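Ticket 1749 - Adard retargeting, left wrist pose jumps
Opened by: Luana Lins
Component: Nasix tracker bridge
Status: open

Left wrist pose snaps sideways when hands come in over the folder. Right one fine. Happens on Mendonça build, not on Oren. Controller pose stays smooth thruogh it, only the wrist module stream jumps.
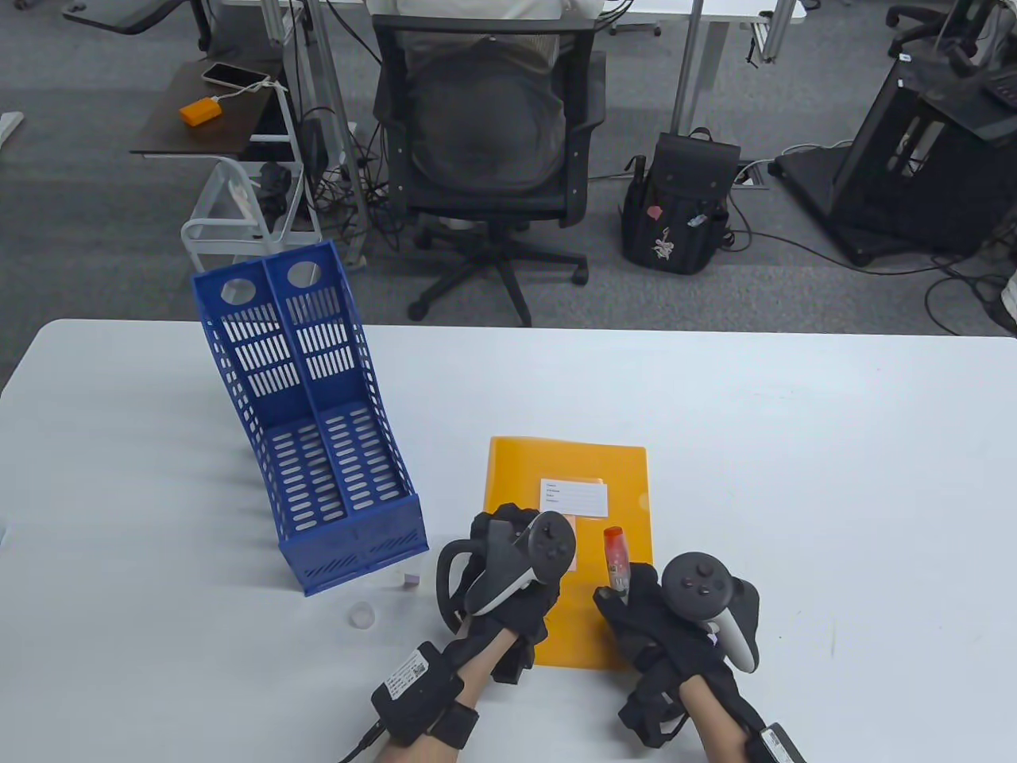 Tried so far
- restarted bridge, same
- swapped module IDs in config, jump stays on left
- replayed 3000 samples offline, 223 flagged by the filter
- raised timeout to 700 ms, worse, put it back

Blue file holder and yellow folder stay on the table for the repro, dont change the task.

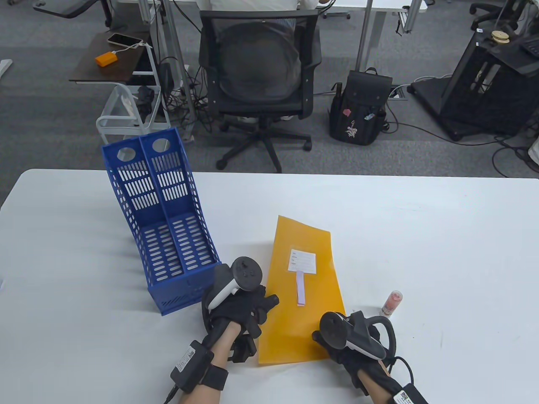
Is the filter dropping samples or just holding the last pose?
Holding. Natanael Evangelista checked the log, timestamps keep going but the pose repeats, then catches up in one step.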